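How Do Dancers Know When to Move?

By Lakshmi Mathew

Put on a song and tap your foot. The steady tap you feel is called the beat. It keeps going even when the singer stops to breathe. Dancers listen for it the whole time they are dancing.

Beats come in groups. In a march, the groups have two beats: strong, weak, strong, weak. In a waltz, there are three, and the first one is the strongest. Try saying "ONE two three, ONE two three" out loud while you step. Put your big step on ONE.

Songs also have a speed, called the tempo. A slow song might have 56 beats in a minute. A fast one can have more than twice as many. When the tempo goes up, dancers take smaller steps. Big steps take too long, and the next beat comes before your foot is down. 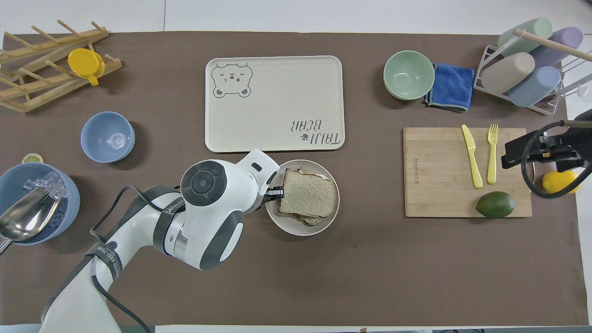
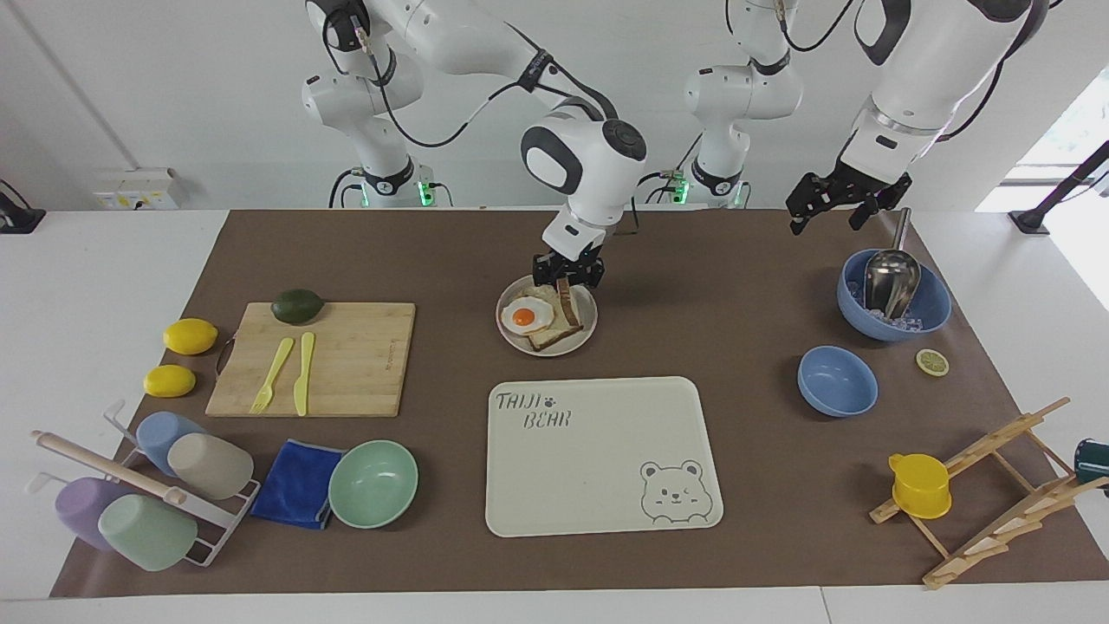
Prilla, Issue 36, page 2

What does your body do with the beat? Your ears pick up the sound and send a signal to your brain. Parts of the brain that help you move get busy too, even if you are sitting still. This is one reason people nod along to music without planning to.

Your brain also guesses when the next beat will come. If you waited to hear each beat before you moved, you would always be a little late. Guessing lets your foot land at the same moment as the drum.

Buppha Ratanaporn teaches the beginner class at the Vedgate dance hall. She has her students clap before they step. "If you can clap it, you can walk it," she says. "Then we add the arms." Some children find the beat right away, and some need a few weeks. Both are normal.

Try it at home

Pick a song with a clear drum. Close your eyes and clap along. When your clapping feels steady, open your eyes and walk in place. Now ask someone to turn the sound off for a few seconds while you keep walking. When the music comes back, check your feet. Are you still on the beat?

Words to know

Beat: the steady pulse in music
Tempo: how fast or slow the beat goes
Rhythm: the pattern of long and short sounds played over the beat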